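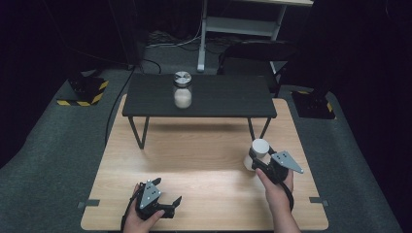
Photo: Kadrić Studio

Dry Goods Without Waste
Speaker notes, Tutmont evening session

Talk runs 55 minutes with questions. Handout goes out at the end or people read it while I'm talking.

Opening

Say hello, say where the restrooms are. Ask for a show of hands: who has two open bags of the same flour at home? Wait for it. Most of the room will have a hand up by the time people start thinking about brown sugar.

Then the one number I use. I kept a notebook for a year of every dry item I threw out, and what I had paid for it. The total weight was 874 ounces. Flour was the worst, then nuts, then rice mixes bought for one recipe. Don't read out the whole list. It's on the back of the handout.

Slide 2: What goes bad and what doesn't

White sugar and plain salt keep more or less forever if they stay dry. They clump, and clumps can be broken up. White rice keeps for years. Brown rice does not, because the bran has oil in it and the oil turns. Same for whole wheat flour, which I now buy in the small bag and put in the freezer.

People always ask about dates on packages. Explain that a best-by date on dry goods is mostly about quality. Smell is a fair test for nuts and whole grain flours. Stale oil smells like crayons or old paint. If someone asks about bugs, jump ahead to slide 6 and come back.

Slide 3: Containers

Keep this short, people get stuck on it. Clear is better than opaque, since you shop with your eyes. A lid that seals matters more than the shape. Square ones use shelf space better. Wide mouths let a measuring cup in.

Label the lid and the side. I write the name and the month I filled it. November on a jar tells me more than "flour" does, as I can usually see that it's flour.

Never top up an old jar with new stuff. Empty it, wash it, let it dry all the way, then fill. If you top up, the bottom inch can be years old. 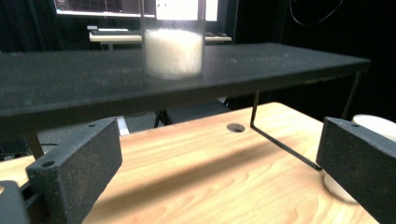

Caradog Ellis, at the Lutbridge talk, said that he had topped up the same rice jar for 14 years and never had a problem, and asked if I wasn't making work for people. Fair point, and I should repeat it tonight. My answer was that a family that goes through a jar every couple of weeks can probably get away with it. A person living alone with a jar that lasts until spring shouldn't.

He also said he would sooner lose a little rice than wash one more jar. That got a laugh. Let it.

Slide 4: The shopping part

This is where the waste starts. Three questions before buying in bulk:
Do I already have some?
Will I finish it while it's good?
Where will it go?

The last question stops me most often. Tell the story of the Eltico warehouse sale and the 25-pound sack of chickpea flour. Keep it to a minute. Lutbridge got the long version and I had to skip the moths.

Mention splitting bulk bags with a neighbor. It works well for rice and oats. It works less well for spices — nobody wants the same ones.

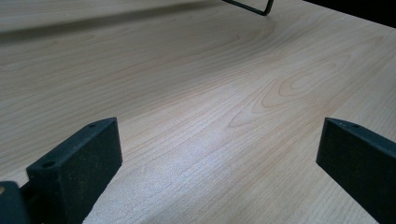 Slide 5: The Monday check

Once a week, before making the shopping list, look at one shelf. Only one. Pull everything forward, see what's behind it, pick one thing to use up that week. It takes less time than boiling an egg.

Recipes to suggest: oat and nut bars for the ends of bags, rice soup, pancakes for odd flours. Rye in pancakes needs extra milk. Say that twice, people write it down.

Slide 6: Pantry moths

New flour and grain can go in the freezer for a few days before they go on the shelf. If you find moths, throw out what's open, check the folds of the paper bags, and vacuum the shelf corners and the peg holes. Wipe down with hot soapy water. Check again a couple of weeks later, then again after that. They come back if you quit early.

Traps catch the males only. They are good for telling you there's a problem — they won't fix it.

Questions

Likely ones: bay leaves in flour (no harm, I wouldn't count on it), oxygen packets (fine for long storage, not for sugar or salt, which set hard), pet food (same rules, bigger bag).

Collect the pens. Leave the sign-up sheet for the spring session by the door.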